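Week 6 notes – the disposable cup, and what gets said about it

Reading for this week is the Kelora leaflet and the two-page reply from Nuttall. Read the leaflet first, with a pencil, and underline every sentence that could be checked by somebody with a kitchen and a free afternoon. I got to three. Bring your own count of sentences and be ready to argue for it.

## 1. Where we left off

Last time we took the plastic tray and asked what it was for, who paid for it and what was claimed on its behalf. The paper cup gets the same treatment, and it is a harder case, as most of us already feel kindly toward it. Paper sounds clean. Paper sounds like something that goes back into the ground. Neither feeling is evidence, and I'd like you to leave them outside for two hours.

A note on vocabulary. In these notes "cup" means a single-wall paper drinking cup unless I say otherwise. Double-wall cups, cups with sleeves and molded fiber cups come up in Week 8. Lids are a separate argument and a worse-tempered one.

## 2. How the thing is put together

The common pattern has two pieces of paperboard. One is a fan-shaped blank, wrapped into a cone with the point missing and joined down one side. The other is a disc for the bottom. The wall is folded around the edge of the disc to hold it, and the top edge is curled outward to make the rim.

Look at the rim before you look at anything else. People assume it is there for the lips. It helps there, but the larger job is stiffness: a rolled edge resists being squeezed into an oval far better than a cut edge does. You can test this yourself. Slit the roll in a few places, pick the cup up full of water over a sink, and see how much you trust it.

The taper is the other decision worth noticing. Straight-sided cups would hold more for the same height, and they would be miserable to store because they couldn't sit inside each other.
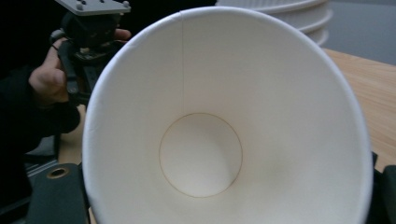 Why does a paper cup usually have a seam down the side?

The wall starts as a flat piece of paperboard, so once it is wrapped into shape its two edges have to meet and overlap somewhere, and that overlap is sealed from top to bottom.

The seam matters for two reasons in this course. It is a thicker strip in an otherwise even wall, so the rim has to roll over extra material there, and a small irregularity at that spot is ordinary. It also gives you a place to begin when you take a cup apart, which you will be doing in the exercise. Start at the rim, work down slowly, and don't cut until you've tried peeling.

## 3. The lining

Paper on its own goes soft in water. Everyone knows this and then forgets it the moment they are handed a coffee. Most cups made for drinks carry a thin lining, very often polyethylene, sometimes a plant-based plastic, sometimes a water-based coating. Cups for cold, short use have at times been waxed.

You generally can't tell which lining you have by looking. A matte inside proves nothing. A plain white outside proves nothing either, and a green leaf printed on the side proves that somebody owned a printing plate with a leaf on it.

The Kelora leaflet calls its lining "kitchen safe and earth ready." I have read the phrase many times and still can't say what would make it false. That is my complaint with it. A claim that can't fail isn't telling you anything – write that in the margin if you like writing in margins.

## 4. Claims to handle with tongs

**"Compostable."** Ask where, and how long. A cup may break down in a managed industrial pile and sit in a backyard heap looking much as it did in April. The word on its own covers both cases.

**"Recyclable."** Ask by whom. Separating lining from fiber can be done with the right equipment. Whether your town sends its cups to a place that has it is a different question, and the side of the cup can't answer it.

**"Holds hot drinks without loss of shape."** Nuttall says its cup passed 171 trials out of 171. A perfect score makes me want to see the method. How hot was the water? How long did it stand? Was the cup held or left on a table? The reply gives none of it.

**"Uses less material."** Less than what? Pristuver compares its current cup with its own older one, a notably heavy cup. Heltomen compares its cup with a ceramic mug used once. I leave you to decide which of those is sillier.

## 5. The storage question

Nested cups take up very little room, and this gets used as an argument for them. Fair enough, up to a point. A stack saves height because each cup adds only the part that shows, and a sleeve of them goes in a cupboard where mugs won't.

But look at what is being compared. The Heltomen sheet says 1244 cups fit on one shelf. A shelf of mugs is washed and used again, and a shelf of cups is used up. Comparing the two by what fits on the shelf hides the part you most wanted to know.

Stacks also stick. Press them down hard and the bottom one grips its neighbor, and you pull out two when you wanted one. I haven't seen this counted in anyone's figures.

## 6. Exercise

You need two cups of the same make, a ruler, scissors, water and a tray.

1. Measure the height of one cup, then the height of the two nested. Write down the difference.
2. Work out the height of a stack of 14, then of 400. Say why you would or wouldn't believe the second number.
3. Peel the first cup open at the seam and flatten the wall. Trace its outline.
4. Tear a small piece and soak it. Check it at the end of the session and describe what has separated, if anything.
5. Fill the second cup and leave it standing on the tray. Note any softening, and where it begins.

Write up what you saw before you write up what you think it means, and keep those on separate pages. Last year's reports mixed them freely and were tiring to mark.

## For next time

Find one printed claim on a piece of food packaging at home and bring the packaging, washed. A photo of it will do if it's still full.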